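## 2. Before you spend anything

The Sikidgate planner won't stop you from ordering the wrong gripper. It will total the invoice very nicely, though. Work through these steps with whoever signs for it.

1. **Write down the chores.** "Kitchen stuff" is not a chore. "Move fruit and plates at the sink" is. Barrett Dvorak's first list said "help out," and we bought accordingly.

2. **Run them in simulation.** Load the kitchen set and pick the sink layout. Start with small round items, then try the plates. A green ball held over the basin is a fair first test of a fingered hand, and a dropped one costs you a reset.

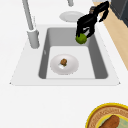

3. **Choose the hand before the arm.** Most people do this backward, fall for an arm, and then discover what fits on the end of it. Compare at least 2 hands on the same chores.

4. **Fill in the budget sheet.** Enter the arm, hand, mount and cables on separate lines. Allow $700 for spares - fingers wear out, and they prefer to do it in July, when the supplier is at the beach.

**Note:** Simulated counters are level and clean. Measure yours.

**Caution:** Do not order on the strength of one good run. Krishnamoorthy Naidu asks for 5 in a row before he'll open the purchase form, and he is not moved by video clips.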